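Storing Winter Clothes and Blankets in a Small Bedroom

Posted 6/18/20 in Bedrooms and Closets
By Weidong Qin

The apartment I rent in Gratley has one closet and one cabinet, and both are in the bedroom. Twice a year I swap what is in them. The heavy things go up high in spring and come back down in October. I have done it enough times now to have a set way of going about it, and a few readers asked me to write it out.

Before you start

Wash everything first, including the sweaters you only wore a couple of times. Body oil and food spots you can't see will turn yellow over the summer, and moths go for them. Dry each piece all the way through. Thick fabric can feel dry on the outside and still be damp at the seams and under the arms, so give it an extra day on the rack. If you use a dryer, let the clothes cool before you fold them.

Wipe down the shelves with a damp cloth and a drop of dish soap. Leave the doors open for a few hours afterward. Vacuum the corners and the track if you have sliding doors.

Measure the shelf. Mine is 26 inches wide, and a sweater folded in thirds takes up a little less than half of that, so two stacks fit side by side. I keep each stack to 6 pieces. Any higher and it leans, and whatever is at the bottom gets a hard crease.

Sorting

Use the bed. It is the biggest flat surface in the room and the right height for your back. Make three piles:

Keep and store
Keep out for cool evenings
Give away or mend

Anything that needs a button or has a loose hem goes in the last pile, even if you like it. Sew it now or it will come out of storage in the same condition.

Folding thick pieces

1. Lay the piece face down and smooth it from the middle out toward the sides. A lumpy surface underneath is fine for sorting but poor for folding, so pull the covers straight or put a large cutting board under small items.

2. Fold one side in to the center line, with the sleeve straight down along the edge. Do the other side the same way. Sleeves that cross in the middle make a thick ridge.

3. Fold up from the hem in thirds. With very heavy fleece, fold in half instead. Thirds will spring open.

4. Press the air out with your forearm, starting at the folded end. Don't kneel on it.

5. Check the bundle before it goes on the shelf. You want the smooth fold facing out and the loose layers at the back. If part of it has rolled or twisted up on one side, open it and do it over. It takes less than a minute and the stack will sit much better.

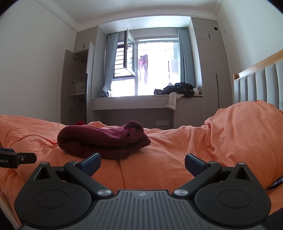

6. Put the heaviest pieces on the bottom and the light ones on top. Dark colors that might shed lint go in their own stack, away from anything white.

Blankets

Fold blankets to the depth of the shelf, then roll them from the short end. A roll can be pulled out without disturbing the one next to it. Wool blankets go in an old pillowcase with the open end tucked under. I don't use plastic bags for wool. It needs some air.

Vacuum bags are all right for polyester comforters. Leave down out of them, as it may not fluff back up.

Moths and smells

Cedar blocks work for a while, then the scent fades. Sand them lightly each spring to freshen them. Keep them off the fabric itself, as the oil can leave a mark. For a musty cabinet, set an open box of baking soda on the floor of it for a week and throw the box out when you are done.

Labels

Write what is in each stack on a strip of masking tape and stick it to the shelf edge. Peel it off in the fall. If you leave it for a year or more the glue stays behind, and you will need a little cooking oil on a rag to get it off.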